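Opinion | Media & Broadcasting

Search this site
Enter keywords

The Schedule Still Has Work to Do

Last updated: July

When Seltby announced that it would close its linear television channel and move its entire output to an on-demand service, the decision was presented as a matter of arithmetic. Audiences for the scheduled channel had fallen for several consecutive years, the cost of carriage had risen, and the company's younger viewers were already watching on phones and connected sets. On those terms the case appeared complete. It is the position of this publication that it was not, and that regional broadcasters now considering the same course should look more closely at what a schedule provides before they give it up.

A television schedule is usually discussed as a limitation. It obliges the viewer to be present at a given time, and it obliges the broadcaster to fill hours that few people are awake to see. Both criticisms are fair. A catalog that is available at any hour serves shift workers, parents and students better than a printed listing ever did, and no serious commentator proposes to take it away from them.

The schedule also performs an editorial function that the catalog has not replaced. A program placed at 8 p.m. after a popular drama is given an audience it has not yet earned. Documentaries, local history, classical concerts and programs in minority languages have depended on this arrangement for as long as there has been television. On a service organized by past viewing, the same programs are shown chiefly to those who have already watched something similar. The remaining subscribers may never learn that such work was commissioned.

The effect can be seen in the way catalogs are presented. At its launch, the Seltby service offered over 2000 titles. Its opening screen displays 128 of them to a viewer who is prepared to scroll to the bottom, and a good many of those places are occupied by the same few series appearing in different rows. A new regional documentary competes for one of the remaining positions with every imported comedy the company has licensed. It generally receives a place for a matter of days, after which it can be found only by a person who knows its title.

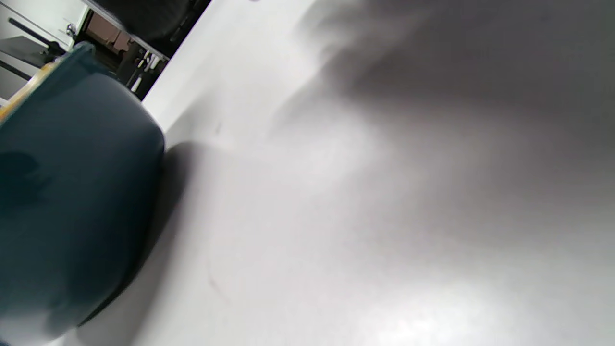
Supporters of the change reply that search solves this difficulty. It does so for viewers who know what they want. The older tradition of broadcasting assumed that many people do not, and that they are willing to be shown. A household that sat down for the evening news and stayed for a film on coastal erosion had made no search and expressed no preference. It had trusted the channel for another hour, and the channel had used that trust for a purpose it could defend.

Advertising raises a related concern. Local businesses in the Seltby region bought time on the linear channel in part for its simplicity. A furniture retailer or a garden center could purchase a spot before the weather forecast and be reasonably confident that its customers would see it. The on-demand service sells audiences by category, through an automated exchange, with minimum commitments that many small advertisers cannot meet. National brands have taken up the inventory. The revenue may prove adequate, but a station that no longer carries the shops of its own district has lost something of its regional character, and its argument for public support is weaker as a result.

There are intermediate courses. Fullumlow, which serves a comparable population, has kept one scheduled channel in operation and distributes it both over the air and within its streaming application. The channel is assembled largely from the existing catalog, so the additional cost of programming is modest. Its schedulers place new local commissions beside established series and repeat them on different evenings. The on-demand service remains available throughout. Viewers who prefer to choose for themselves are not inconvenienced in any respect.

Akinola, the independent producer responsible for much of the factual programming shown in both regions, has noted the difference in its own returns. Its films continue to find a general audience on the Fullumlow channel. On the Seltby service they are watched closely, and often to the end, by a smaller group. A producer can live with either result for a season or two. Over a longer period, the smaller audience becomes a reason to commission less, and the decision is then described as a response to demand.

It must be acknowledged that transmission is expensive and that the burden cannot be carried indefinitely by companies whose income is shrinking. Regulators have been slow on this point. License conditions in many regions still assume a network of transmitters serving every household, and they grant little credit for a scheduled channel delivered over broadband. A revised condition could recognize both forms of delivery, provided that the channel is free to view, is placed prominently in the application and carries a stated share of original regional programming. That would allow a broadcaster to reduce its transmission costs in stages without abandoning the schedule on the same day.

Access should be part of any such settlement. Households without a reliable connection are often the heaviest users of local television, and many of their members are elderly. Homeck, where broadband service remains uneven outside the town center, received 2 information leaflets and a telephone number when the Seltby channel was withdrawn. Those measures explained the change. They did not supply residents with a means of watching the regional news, and the obligation to do so should rest with the licensee until an equivalent service can be received at the same address.

Seltby has said that it will review its decision after its first full year of on-demand operation. The review should be published, and it should report how many viewers watched each regional commission as well as the total hours streamed. Other broadcasters would be prudent to wait for those figures before returning their own channel licenses, and regulators should decline to accept any such return until the figures are available.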